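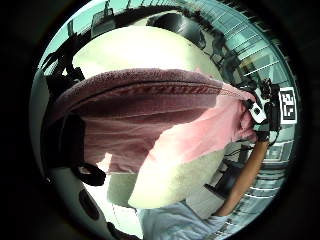
**Ticket 3000: guest room booking page shows the wrong linen fee**

Opened by: Eilidh Pringle
Product: Billik (booking plugin), on the Galidach guesthouse site
Priority: High, changed to Normal, changed back to High by the customer

**Eilidh Pringle, April 14, 2018**

Guests who pick the twin room are being charged $400 for linen. The linen fee is $4. I have had one booking go through at that price and one very polite phone call. I changed nothing. Please fix before the evening, when people sit down with a glass of wine and book things.

**Lewis Gourlay (Pisteo support)**

Hi Eilidh, sorry about that. Could you tell me which version you have (bottom of the settings page) and whether you have cleared your cache?

**Eilidh Pringle**

Version 3. I have cleared the cache. I have cleared it in two browsers and on my husband's phone. It is the cleanest cache in the county and the linen is still $400.

**Lewis Gourlay**

Thanks. I can reproduce it, but only on the twin room. The double charges $4 as it should. Is there anything different about how the twin was set up?

**Eilidh Pringle**

Callum McIver set up the twin. He says it is identical. He also said that about the shower.

**Lewis Gourlay**

Found something. The twin has its fee typed as "4,00" with a comma. Billik drops the comma and reads 400. The double says "4.00". I've corrected the twin and the test booking came out right — please try one yourself. The earlier guest will need a refund of $396 from the Payments tab.

**Eilidh Pringle**

Fee is right now. Refund sent. But the Extras page has lost its pictures, and it had them this morning.
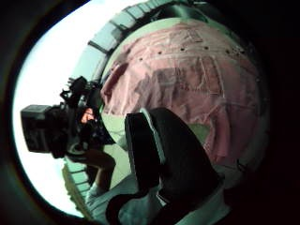 *Extras page, laundry section: button-front shirt, dusty pink.*

**Lewis Gourlay**

My fault. Saving the fee rebuilt the Extras page and it fell back to the default gallery, which was empty. I've pointed it at your old one. Reload and they should be back.

**Eilidh Pringle**

They're back. The laundry price says "3,50" on the edit screen. Do I want to know what that does?

**Lewis Gourlay**

It charges $350. I've changed it to 3.50 and searched the other fields for commas. There was one more, in the parking fee.

**Ming-te Cheng (Pisteo development)**

Logged as bug 14. The next release will refuse a comma in any price field and show a warning. Until then, periods only.

**Eilidh Pringle**

I've told Callum. He would like it noted that the comma key is very close to the period key.

**Status:** Closed, workaround in place. Linked to bug 14.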